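4.2 Laundry task: comparing the two hand controllers

The second test site was the laundry corner at Limwood. Same arms, same hands, same head camera as in Section 4.1; only the controller changed. Controller A is the Kideo retargeting stack with default gains. Controller B is our own, written at Mastness, with a slower finger close and a wrist limit. We logged 702 episodes in June across both, operators swapping every 4 runs. Start pose was fixed – hands low, palms facing in, basket on the floor by the open washer door. 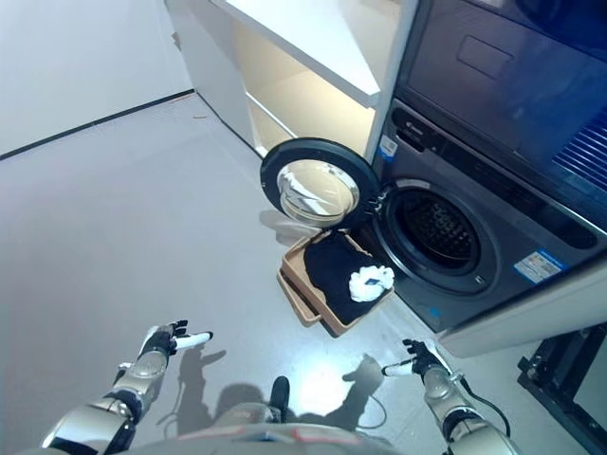 9 min read

Basket position was not fixed. Operators put it down by eye, at an angle or not, and we kept teh variation on purpose. Dark garments were the harder case for the depth stream, black on black near the fingers, so both controllers got plenty of them.

Lifting is where A and B part ways. With A the fingers close fast and tend to push a light basket before they hold it. B gets a grip on the rim more often but takes longer. Both put most of the load on one side, and the wrist module on that arm adds weight we did not model.
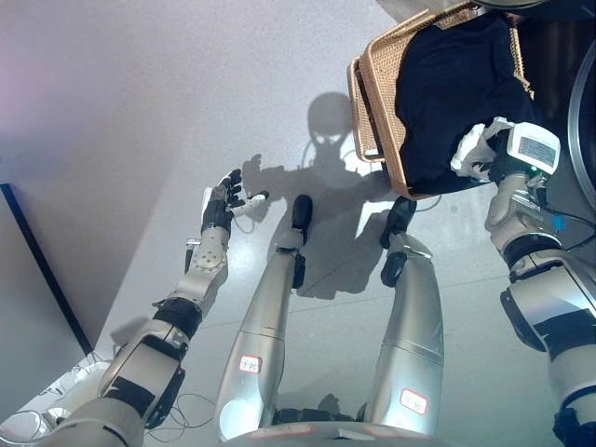

Figure 3. One-handed hold on the basket, right arm, head camera view.

Camera placement matters more than we expected. Looking down, the legs and the robot's own shadow take up the middle of the view and the basket ends up off to the right. Kideo's tracker lost the rim in that region quite often. Moving the camera was not an option at Limwood, the Cáceres setup had a wider lens and did not have this problem. 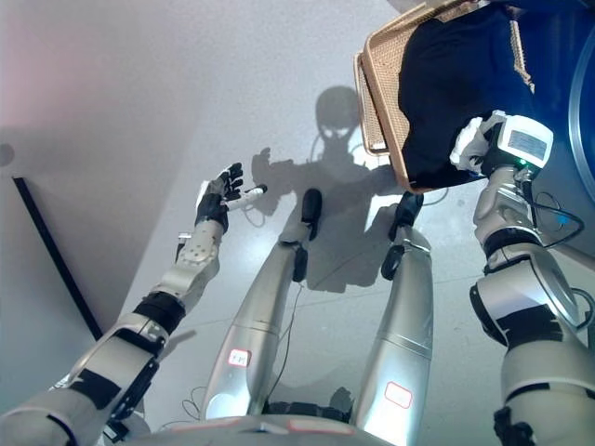

For the two-handed variant we capped each episode at 2,000 control steps. Runs over the cap were scored as failures, no partial credit. Median for B was 1,831, so the cap is tight and some slow but good runs were probaby thrown out. A rerun with a looser cap is planned.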